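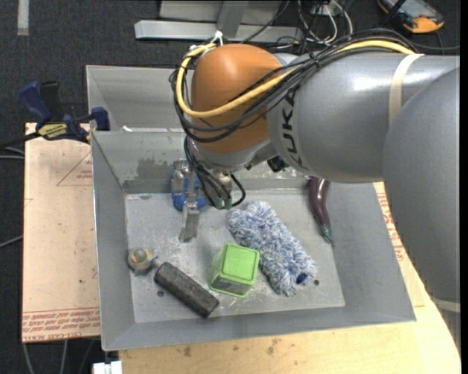
A green-topped container, a paint roller cover and an eggplant share one gray bin.

In Defense of the Mixed Bin

3 min read

Most advice on keeping a house in order comes down to sorting. Paint supplies go with paint supplies, food goes with food, and every box gets a label. I followed that advice for years and I think it is wrong for at least one container in every home.

A fluffy roller cover does not belong beside an eggplant. Anyone can see that. But things get carried in from the car, the yard and the spare room, and they have to land somewhere before they get put away. If there is no spot for them, they land on the stairs.

When we moved to Oltmont I had 21 labeled tubs on shelves in the garage. The labels were neat and half of them were false within a month. I would stand there holding a single odd thing, find no tub for it, and set it on top of the nearest lid. My neighbor Zoriana Kovalchuk had one open bin by her back door and emptied it every evening after supper. Her house was tidier than mine.

The objection is that a mixed bin turns into a junk drawer. It does if you let it. Mine has two rules -- no lid, and nothing stays overnight. A lid hides the mess, and then you stop looking. An open bin with scuffs on the bottom is fine. It does not need to match the shelves.

I am down to four tubs now, for things I use once a year. The rest went to the church sale in May. I still own the label maker and would let it go cheap.

4 comments

Jayanthi Ramasamy
We tried this with kids. "Nothing stays overnight" lasted two nights.

hillside_gran
An eggplant should go straight to the kitchen. I agree about the lids.

Pete R.
How much for the label maker?

100 shares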